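Two-arm folding cell: one gripper lets denim slip at the seams, the other is fine

Posted in Cell maintenance, May

We run a two-arm Kornamine cell on a wooden table, both arms on one black base. T-shirts and towels fold without trouble. On jeans the left gripper loses the cloth when it closes across a thick seam. Finger pads were changed 3 weeks ago. Closing force is set to 40 per cent on both sides. Wrist and head camera views attached, all with denim on the table.

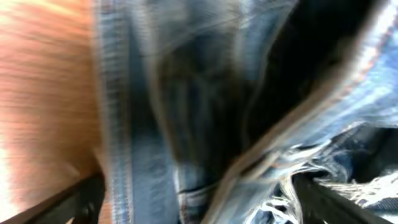
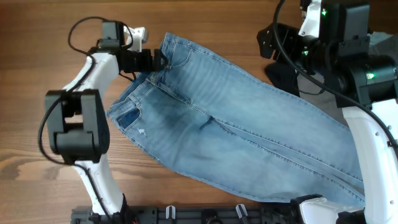
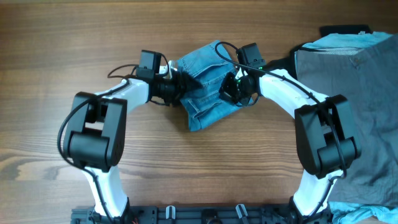

Getachew Tesfamariam: Check the zero before you touch the force. New pads are thicker than worn ones, and if the closed position was not taught again the controller thinks it has arrived early and stops pushing. Power down, close the fingers by hand until the pads meet, power up, store the zero, then run ten cycles on a folded seam. Leave the force at 40 until that is done. Also look at the wrist cable. If it pulls tight at full reach it can drag the gripper round a degree or two.

Second answer: Just turn the force up. Ours is a Grudar and it has been on maximum for ages.

Reply from the asker: Zero was never stored after the pad change. Done now, the left side reads the same as the right when closed. Will run the seam test tonight. Not raising the force, the motor already gets warm by mid-afternoon.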